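Product Data Editor, Bedroom and Storage Furniture
February
By Vilém Oravec, Catalogue Operations

Esalov sells bedroom, hallway and storage furniture online to households in the UK and Ireland. We are recruiting one Product Data Editor to maintain the written and technical content of our listings. The post is permanent and full time, and reports to the Head of Catalogue Operations.

The live catalogue holds 266 product families. A family is one design in all its sizes and finishes, so a single chest of drawers may carry eight or nine separate stock codes. Each code needs its own dimensions, weight, packing data, assembly notes and care text. At present these fields are filled from supplier sheets that arrive in different formats and, in some cases, with different ideas of what counts as depth.

Duties

The editor will check supplier sheets against the sample held at our Grimshaw warehouse and correct the record where the two disagree. External width, depth and height are taken to the nearest five millimetres. Internal drawer and shelf dimensions are taken to the nearest millimetre. Handles are included in overall depth and listed again as a separate figure.

The editor will write the description for each new family. The standard length is 200 words. House style does not allow superlatives, invented customer remarks or claims about discounts. Material terms must match the supplier's declaration: veneer is called veneer, and a painted board is not described as solid timber. Descriptions are read by a second member of the team before they go live.

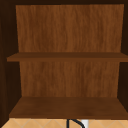
Image: Esalov Catalogue Operations

The editor will also handle queries passed on by customer service. Most concern access (whether an item will pass through a door or up a stair), wall fixing, or the load a shelf will bear. Load figures are quoted only from a test report. Where no report exists the field is left blank and the supplier is asked for one.

During the first six months a large part of the work will be the transfer of older records to Wondeten, our product information system. There are 104 families still to be moved, chiefly dressers, bedside tables and wardrobes from the Misodari range. Many of these have duplicate codes or missing carton sizes. Training on Wondeten is given in the first two weeks and no earlier knowledge of it is expected.

What we need from applicants

You should have at least two years' experience of editing product, parts or technical records in any trade. You should be able to read an exploded drawing, use a tape and calliper correctly, and work in spreadsheets with lookups and basic validation rules. Written English must be accurate and plain. Knowledge of furniture construction, such as carcass types, drawer runners and common board materials, is useful but can be learnt in post.

The job involves some lifting of samples, with a second person for anything above the marked limit. Tell us if you need an adjustment to this or to any other part of the work.

Terms

Hours are 37.5 a week, with core time from 10 am to 3 pm. Three days a week are worked at Grimshaw and two may be worked from home. Annual leave is 32 days including bank holidays. The probation period is six months. Salary depends on experience, and the band is sent to all applicants with the acknowledgement.

How to apply

Send a CV and a covering note of no more than one page to the Catalogue Operations office, marked Product Data Editor. Please do not send a portfolio. Shortlisted applicants will be asked to complete a paid exercise of two hours, which consists of correcting one supplier sheet and writing one description from it. Interviews are held at Grimshaw and last 45 minutes. Agencies should not submit candidates for this post.

Last updated: February, 4.15 pm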